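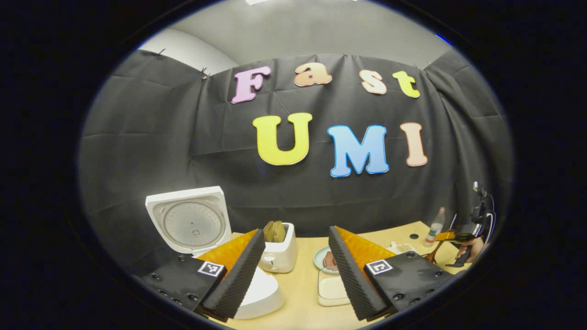 Brendwood wrote back after the spring report asking why the print sale had been moved, and whether the later date would hurt consignments. The short answer is that it has not. The longer answer is in the second section.

Progress report to the Brendwood Fund
Derkach Print Room, cataloging and sale project
08/04/2025

1. Cataloging

The grant pays for cataloging the Grukisik collection of etchings, woodcuts and lithographs ahead of a public sale and a free viewing. The collection holds 300 sheets. All of them have now been measured, and the condition notes are finished except for 49 lithographs that are still in their old mats. Those mats are acidic and the hinges are brittle, so the sheets are being lifted by our paper conservator and not by the cataloging staff. We expect to have them back by the end of the month.

Attributions have changed for 20 sheets. Most of these were listed in the family inventory as original etchings and are later impressions from the same plates. The estimates have been lowered to match. One woodcut went the other way and will have its own page in the catalog.

2. Sale date

The sale was moved to give the conservator time and to avoid a larger works-on-paper auction in the same week. Two outside consignors asked for their contracts to be reissued with the new date, and both have signed. One other withdrew a group of posters for reasons not related to the schedule.

3. Catalog and viewing

The catalog will be printed in an edition of 2000. Page proofs for the woodcuts came back too dark and have been returned to the printer with notes. The online version is being built in Jimo, and bidders will be able to register there once lot numbers are final. Each lot will have a front view, and signed sheets will also have a close view of the signature.

The viewing will use both front rooms. Framed works go on the walls and unframed sheets will be shown in folders on request. Light levels in the east room were too high in the afternoon, so blinds have been ordered.

4. Budget

Spending is within the approved total. Conservation has cost more than planned and shipping has cost less. We ask permission to move the unspent shipping money to the conservation line. A revised budget sheet is attached.

5. Next steps

Finish the condition notes on the lithographs.
Approve second proofs.
Fix lot order and send final estimates to consignors.
Hang the east room after the blinds are in.

The next report will follow the sale and will include prices, unsold lots and viewing attendance.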